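Ticket 222
Product: Tedora hand-held gripper, two-unit kit
Site: Tustolberg, bedroom station
Opened by: site operations
Category: Fault - jaw position / false grasp state
Severity: 2 (data affected, no injury)
Status: Closed, with one follow-up open

Summary

Left unit reports "closed, no object" while holding thin fabric. The recording software (Skestum) then drops the grasp label and splits the episode in two. Dark garments on the bed station are affected most often. Right unit not affected.

First report

During the November folding set, the station log showed 39 split episodes out of 300. All 39 came from the left unit. In each one the operator kept the trigger held, and the trigger channel confirms it. The grasp state went to empty within a second of closing and stayed there until release.

Operator note from the same shift: "Feels normal in the hand. Cloth does not slip. Beep says empty."

Environment

Firmware on both units is the same build. Skestum was restarted before the shift. Batteries were above half. Station is a made bed with a printed sheet, clothing stacked on the wall side. No change to the station layout between the last good set and the first bad one.

Steps taken

1. Power cycled the left unit and repeated the grasp on a folded towel. State reported correctly. Thick items do not reproduce the fault.

2. Repeated on a single layer of black fabric, pinched and lifted so that it gathered between the jaws. Fault reproduced on the first try. The fabric was held, the state read empty.
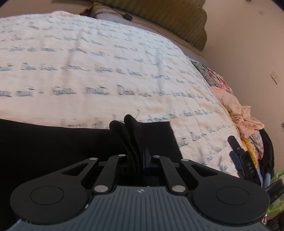

3. Checked the visual tracking. The jaw opening is estimated from the camera view and cross-checked against the encoder in the handle. Suspected that black cloth behind the dark jaw mounts was confusing the estimate. Repeated step 2 with a white pillowcase of similar thickness. Fault still reproduced. Color is not the cause, although the tracker confidence was lower on the black fabric.

4. Compared raw encoder counts. With the jaws closed on nothing, the right unit reads 222 and the left unit reads 196. The stored zero in both units is 222. The left unit therefore believes it has closed past zero, and anything thin enough to fall inside that gap is reported as empty.

5. Inspected the linkage on the left unit. Pivot pins seated, no play at the link bars. Jaw pads level. Encoder magnet found turned on its shaft. The set screw moved with light finger pressure on the key.

6. Tightened the set screw, applied thread lock, left it to cure overnight. Ran the zero routine with jaws closed on nothing. New stored zero accepted.

7. Repeated step 2 on the black fabric and on the pillowcase, 300 grasps total. No false empty state. No split episodes.

Cause

Loose encoder magnet, left unit. The offset was small enough to pass the startup self-test, which only checks that the reading is within the allowed range. It does not compare the reading with the stored zero.

Data handling

The 39 split episodes can be rejoined from the trigger channel. Script is in the Patwary shared folder under the ticket number. Do not delete the short halves before the script has run - it needs both time stamps. Unsplit left-unit episodes from the same set should be checked for jaw width, as the offset applies to them too. Right-unit data needs no change.

Safety note

A false empty state also disables the release prompt. If the gripper is snagged on bedding or a sleeve, the operator gets no warning before pulling away. Until a unit has passed the zero check, release by hand and look at the jaws before moving off.

Follow-up

Open: request to Tedora support for a startup check against stored zero. Awaiting reply.
Done: closed-jaw reading added to the start-of-shift sheet for both units. Take the unit out of use if it differs from stored zero by more than five counts.
Done: set screw on right unit checked, tight, thread lock applied anyway.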